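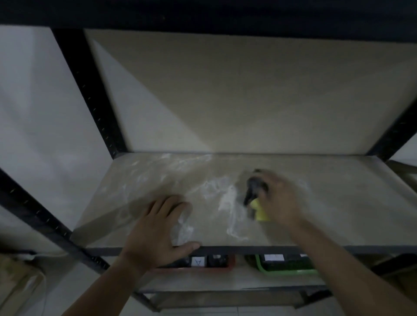
Prirnell was a late-night radio show on Dida FM, presented by Marama Tawhiri and later Uzma Dhanial. Ran for 70 episodes, Thursdays at 10. Mostly celebrity interviews, plus a phone-in on household chores, the sort of thing where callers argued over a spray bottle and a yellow sponge for cleaning shelves. Tawhiri left after 2 series, reportedly over pay, altough the station never confirmed it.

Reception

Mixed. Critic Maxine Lowther called it "chatty to a fault". Audience peaked in October, then fell off. Producer Soo-ah Bae moved to Nepia, wich took over the slot.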